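How to Straighten a Snack and Drink Bay (and Enjoy Doing It)

Filed under: Shop Floor, Shelves, Quick Jobs

If you run a small store, or look after one corner of a bigger one, there is a job that takes very little time and makes the whole aisle look loved. It's straightening the snack and drink bay! I know, I know, it sounds like a chore. But of all the jobs on the Figueroa store's morning list this is the one I grab first, and I've been known to hide the list so I can do it again in the afternoon.

These steps are for a mixed bay, the kind with packets and boxes on one side and bottles on the other. You can do it on open shelves, on shelves with a front rail, or on a gondola in the middle of the floor. Set aside 30 minutes the first time. After that it gets much quicker, especially if you do it daily and never let the chips get the upper hand.

What you'll need

A shopping basket, or two if you have them
A dry microfiber cloth and a slightly damp one
A marker and a few blank shelf tickets
A small box for damaged or out-of-date stock
A step stool if the top shelf is above your eyes

Step 1. Look before you touch

Stand back far enough to see the full width of the bay. Resist the urge to dive in! Look for packets past the rail, anything lying flat that ought to be upright, bottles with their labels turned to the wall, and gaps. Then come in close and look down on each shelf from above, which shows you a surprising amount that you miss from the front.

Ours had a classic mix. There were cookies on top to the left, glass bottles next to them over the divider, and green soda bottles with yellow caps down on the middle shelf. The sodas weren't my worry. The chips were in a loose pile beside them, green bags, yellow bags, and one light blue bag draped over the front corner and hanging partly past the rail. 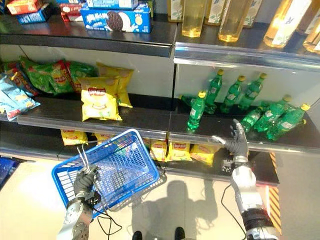
Should I start with the top shelf or the bottom one?

Start at the top and work down. Dust and crumbs fall, and you only want to wipe each shelf once.

Step 2. Clear one section at a time

Take the packets out of a single section and put them in your basket. Just one section! Emptying the whole bay looks heroic for a minute and then a customer wants pretzels and you're kneeling on the floor digging for them.

Lift chip bags by the sides with an open hand, or scoop underneath. Pinching the top seal works too, but go gently. Don't stack anything on top of chips in the basket, and absolutely no bottles in with them. If you have glass on the shelf, move it last and move it with two hands.

I like the mesh-sided plastic baskets for this, the ordinary kind shoppers carry. They have room for a good layer of bags, they hang nicely from one hand by the two wire handles, and any loose crumbs drop straight through (so give the floor a sweep at the end). Bring both handles up together before you lift. With one handle down the basket tips, and then you get to practice Step 2 all over again.

Park the basket close to the base of the shelving, on the side you're working toward. Leave a clear path for carts and for your own feet.

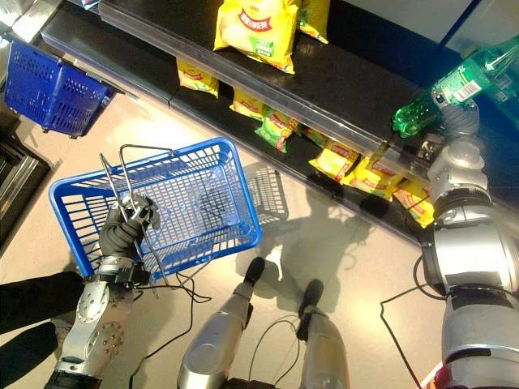
How full can I load a basket of chips?

Stop at the rim. If bags are sticking up above it, they slide off as you walk, and the ones at the bottom are carrying more weight than they should.

Step 3. Wipe

Damp cloth first, dry cloth right behind it. Go all the way to the back wall and into the corners where the divider meets the shelf. Run the dry cloth along the front rail as well. A shiny rail picks up every fingerprint in town, and a ten-second buff makes such a difference that I sometimes do it twice just for the pleasure of it.

Check the ticket strip while you're down there. Peel off anything curled, faded or belonging to a product you stopped carrying in September.

Step 4. Sort by date, then by flavor

Tip your basket's contents out onto a clean cart top or a spare bit of shelf, packet by packet. Read the dates. Short-dated goes in front, long-dated goes behind. Anything past its date goes into the box, and so does anything with a split seal or a slow leak of air. Squeeze very lightly to find the leakers. You'll get a feel for it after a while, a sound bag pushes back at you.

Then group by flavor. Most chip makers color their bags, which makes this part delightful, like sorting crayons. All the greens together, all the yellows together, and so on. If two flavors have nearly the same color, put a third one between them. Customers shop by color more than they think, and a shopper in a hurry will pick up the wrong green every time if the two greens are neighbors.

Step 5. Put the packets back standing up

Chip bags are slippery and they would all rather lie down. A few ways to persuade them:

Seat the bottom seam first. Give the bag a tiny shake so the chips settle, set the bottom seam on the shelf, and fold it slightly backward under the bag. It makes a little foot.

Build from the back wall. The first bag leans on the wall, the next leans on the first. Keep the angle the same as you come forward.

Work from the divider outward. The divider is the only solid side support you have, so use it! Start your first column snug against it.

Stop short of the rail. Leave a finger's width between the front bag and the rail. Packed tight, the front bag pops over when somebody pulls out its neighbor.

Small packets are trickier. They disappear behind the big ones or slide down in between. I give them their own column at the end of the section, or a low tray if there's one to spare. The Brirkine trays we use are plain and shallow and they slide out for refilling, but a cut-down shipping carton does the same job and costs nothing.

When you pick up a packet to move it, look at what's behind it. On a crowded shelf two of the same color will overlap and read as one, and it's very easy to nudge the rear one over while you're reaching for the front one. 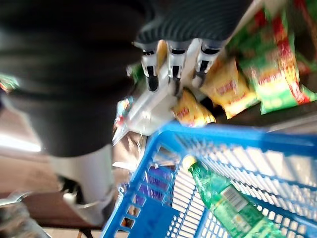 Plultside Shop Floor Notes, No. 423

Step 6. Boxes

Cookie and cracker boxes are the easy part, hooray. You have two choices, standing like books or lying flat in a stack. Standing shows off the front of the box and lets a customer take one without disturbing the rest. Flat is steadier on a high shelf and makes better use of a low ceiling. If you go flat, put the long side to the front, line up the edges with the front of the shelf, and keep the stack low enough that you can lift the bottom box without a balancing act.

Don't mix the two styles in one section. It always looks as if someone left halfway through.

Step 7. Bottles

Turn every label to the front. Hold the bottle by the shoulder, not the cap, and give it a quarter turn at a time until the brand name is facing you. Do the front row perfectly and the second row reasonably well, and don't lose sleep over the third.

Straight rows, front to back, with the same drink behind itself. A cluster of bottles looks full and friendly from a distance, but as soon as a few are taken you can't see which drink is running low. Rows tell you right away. Pull each row forward to the edge as it sells down.

Glass goes where it won't be knocked by an elbow or a stroller. On our bay it lives on the top shelf, beside the cookies, with a small gap kept between bottles. Clear and pale drinks look wonderful under the lights up there, so give them a wipe too. Dust on a glass shoulder is the first thing I see in other people's stores (sorry, other people's stores).

Step 8. Front it up and check your gaps

Facing, or fronting, is the last pass. Pull everything forward so the shelf looks full from the aisle. Where a flavor is down to its last couple of packets, bring those to the front and write the item on a blank ticket for the stockroom run. Where a flavor has sold out, leave the space. It's tempting to spread the neighbor across, and then nobody reorders the missing one.

I write "Taken" and the flavor on my ticket and stick it at the back of the empty spot. It's our own habit, and it has saved me a good many walks to the stockroom and back.

Now go and stand where you stood in Step 1. Fix the first thing that bothers you. Then stop! You could go on fussing all day, and I have.

If something isn't working

Bags keep sliding forward: the shelf may be tilted. Check that the brackets are in matching slots on both sides.

Bags keep falling sideways: the column is too narrow for the bag. Give it more room or turn it into a tray product.

The bay looks messy an hour later: put your best seller at hand height with more facings. It's usually one popular flavor that people are digging for.

Bottles look uneven even in rows: look for a sticky patch on the shelf. One dried drip will hold a bottle back every time.

How often

A quick facing when you open, another at 2 in the afternoon, and the full routine once a week. Our store stocks 300 lines and that rhythm holds up fine for the snack side. Chilled drinks want more attention, and they get a page of their own.

Next page: Straightening a cooler door without letting all the cold out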